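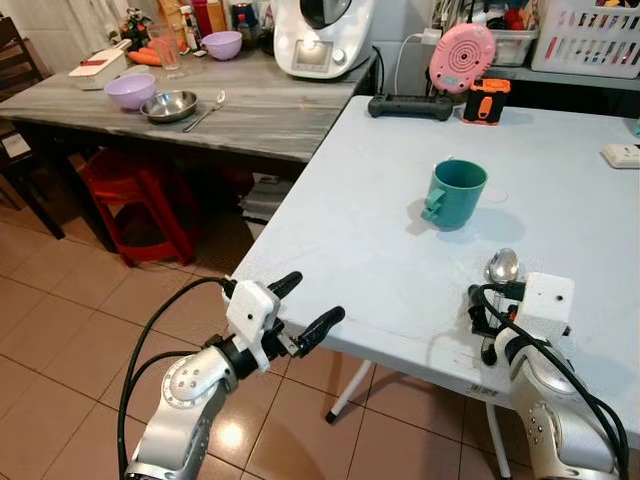
About Volletent

Volletent is a small advisory company in Brorkthorpe. We help kitchens, care homes, cafés and training colleges to plan and buy robot equipment. We do not make robots and we do not take commission from those who make them. Our customers pay us for our time, and for this reason we can tell them when it is better to wait another year.

The company was started by Chin-lung Tu, who worked before as a purchasing officer for a group of school canteens. In that job he signed for a serving machine that was the correct price and the wrong width for the door. He still keeps the quotation from it in his desk drawer. Many of the questions on our planning sheet come from that purchase.

How we work

Every project begins with a list of tasks, written in everyday words by the people who do them. Picking up a mug by its handle is one task. Picking up a spoon is another, and it can need a different gripper finger, so it gets its own line. We try these tasks on ordinary folding tables with ordinary kitchen things, as our customers' rooms are also ordinary.

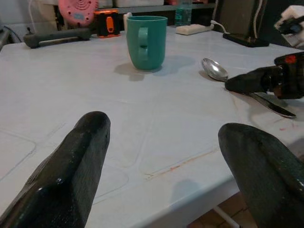
After the tasks we make the budget. The price of the arms is normally the first number a customer brings to us, and we ask them to put it aside for one week. In its place we write down the small lines: spare finger tips, cables, power outlets, a table of the right height, training hours for the staff, and the cost of the kitchen working slower in the first month. For one café in Jurance these small lines came to $2,708, and none of them was in the supplier's offer. A set of spare tips was $335 of this.

We also prepare a calendar. If your financial year closes in June, we advise to ask for offers not later than February, because delivery is slow and a deposit paid in one year can be a problem in the next.

Our planning sheet

The sheet is called Lencho. It has 200 lines, and most customers fill in less than half. You can use it without hiring us. Write to the office and we will send you a copy, together with a short guide in plain English.

What it costs

The first meeting is free of charge. A site visit in Brorkthorpe or Jurance is $200, and we take this amount off the bill if you continue with a full plan. For places further away we add the travel at cost.

Visiting us

Our test room is open to visitors on Thursday afternoons. Please bring one or two objects that your staff handle every day, and the measurements of your narrowest door.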